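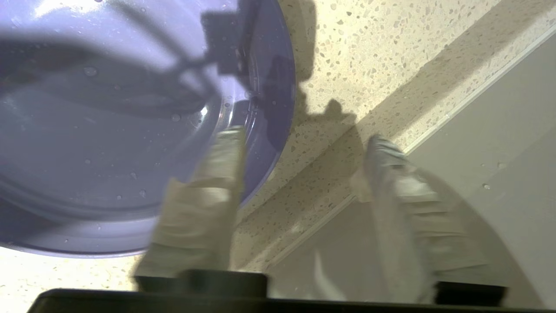
Small rooms, big altarpieces: my month at Hirnden

I've been promising Evaristo Longo a piece for this newsletter since before Easter, so here I am at the kitchen table with a cold cup of tea and a pile of scribbled notes, half of which I can't read. Apologies in advance if I wander. I want to tell you about the Pellegrini rooms at Hirnden, which reopened in May after a long spell with the doors shut, and which I've now been to see five times (my bus driver thinks I work there).

If you've never been, Hirnden is the old house on the hill past the rail yards. The Pellegrini family filled it with devotional painting over two generations, mostly things that had come out of country churches: panels, processional banners, a few carved saints with their paint worn down to the wood at the toes where people had touched them. None of it is by anyone you'd have studied at school. That's a big part of why I love it. You walk in without a famous name telling you where to look, and your eyes have to do a bit of work.

The new hang has 56 pieces in it, down from more than 300 when the family lived there and had them stacked up to the ceiling like stamps in an album. I was grumpy about this when I first heard. I like a crowded wall! But Maricica Văduva, who chose what went where, has been clever with it, and by my second visit I'd stopped sulking. The first room is kept dim, with a bench down the middle, and it's just six small Madonnas at seated height. You sit down and you're level with them, as you would be if one were hanging over your own bed. I stayed there so long that a school group came in, drew everything and left again.

The second room is where you'll find the Plevetti altarpiece, and this is the one to make the trip for. It has been cleaned for the first time in living memory. I remember it as a brown thing with some lighter brown things in it. Now there's a pink sky. There's a little white dog under the bishop's hem, and behind the left-hand saint you can see a road with a man leading a mule up it, all done in what must have been a very fine brush and a great deal of patience. The gold is quieter than I expected, more like straw than jewellery, and it changes as you walk past. Go late in the afternoon if you can, when the light comes in low from the side.

I do have one complaint, and Evaristo says I'm allowed one. The labels are tiny. They're printed in grey on a slightly lighter grey, at hip height, and I watched a whole line of people bending over as if they'd each dropped an earring. There's a large-print booklet at the front desk, but you have to know to ask for it. So ask for it! It's better written than the labels anyway, and it includes a good page on how the panels were joined and why so many of them have cracked down the same line.

The last room surprised me most. It's given over to the backs of paintings. Four panels have been mounted out from the wall so you can walk behind them and see saw marks, old nails, a sum someone worked out in chalk and got wrong, and a label from a carter who moved one of them to Plillton long ago. My sister, who came along under protest and mainly for the scones, spent more time in there than anywhere else. She's now asking when we're going back.

Some practical bits. The rooms open at ten and the last entry is at four. Members of our group get in free with their card, and the guided walk takes 30 people at most, so put your name down at the desk as soon as you arrive. The floor in the second room slopes a little toward the window, worth knowing if you use a walker. Bags bigger than a loaf of bread have to go in the lockers, which take a coin and give it back. The café does soup.

Maricica has also agreed to come and talk to us about the cleaning of the altarpiece, in our usual hall at half past seven in the evening — Evaristo is sorting out the projector and will send the details around separately. She has slides of the dog halfway through, with one ear still brown. If you have questions you'd like her to cover, drop them in the box by the library shelves or send them to me and I'll pass them on. I've already put in three about the mule.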